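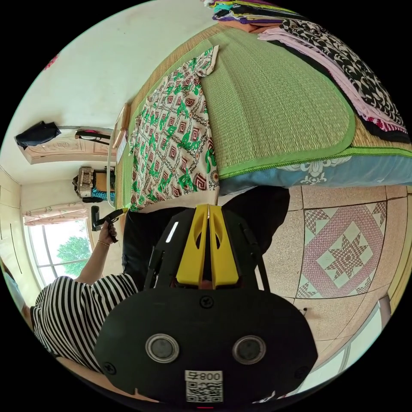 Yellow fingers closed, label 008.

May 27, 2024

Third day on the Dostau water tank. Inflow measured at the garden tap before breakfast: the 2 mm washer I fitted in March has compressed and the flow is down again. Replaced it with a fiber one from the Nevodo kit. No drip after an hour, so I will leave the union alone and look at the float valve instead.

The float valve is the real fault. It closes early, at 100 liters, when the arm should let the tank reach 130. I bent the rod upward by hand, ran a fill, and got no change that I could read on the stick. Bent it further. The second fill stopped near the mark but the valve hissed for several minutes before it sealed. Scale on the seat, probably. Soaked the brass parts in vinegar and left them until evening.

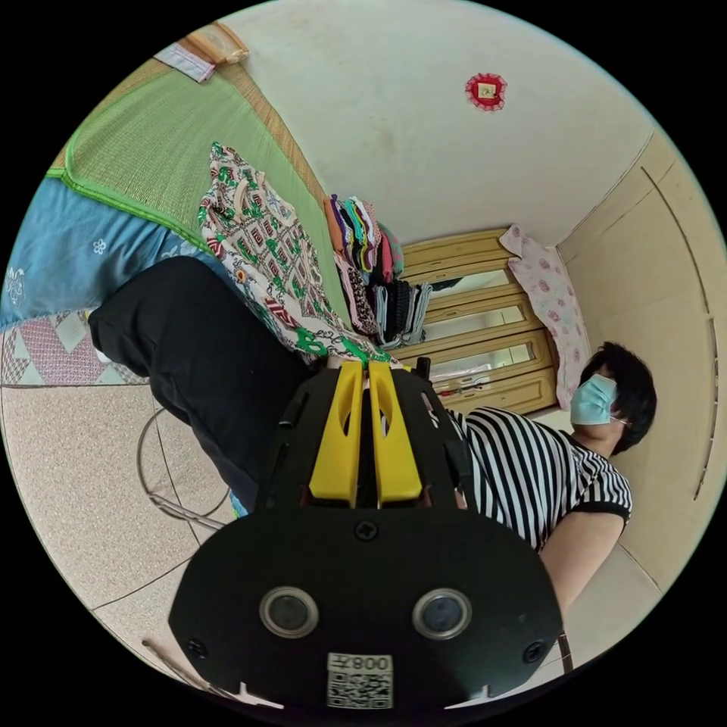 Sediment is the other question. I drew a jar from the bottom outlet at noon and let it stand for 90 minutes, and a tan layer settled out with clear water over it. The finer part passes straight through the Zunov screen, whose mesh is too open for this supply. Cloth prefiltering is the obvious test. The white one with the green, red and black print, lying over the green mat on the bed, is the wrong candidate, as I want no dye in the sample. Plain undyed cotton, folded twice, will do for a first run. I need to boil it beforehand and dry it flat.

Evening. Brass parts out of the vinegar, rinsed, seat wiped clean with a rag. A pit remains on one side, too deep to polish out. Reassembled anyway with a new rubber disk. Fill stopped cleanly, one short hiss, level a finger below the mark. Good enough to sleep on.

Pressure at the kitchen tap is still low. I suspect the elbow behind the wall, the Illés fitting, which has a narrow bore. That means taking the panel off.

To buy: undyed cotton, two rubber disks, thread tape, a finer screen if the shop has one. Read the level again before using any water in the morning.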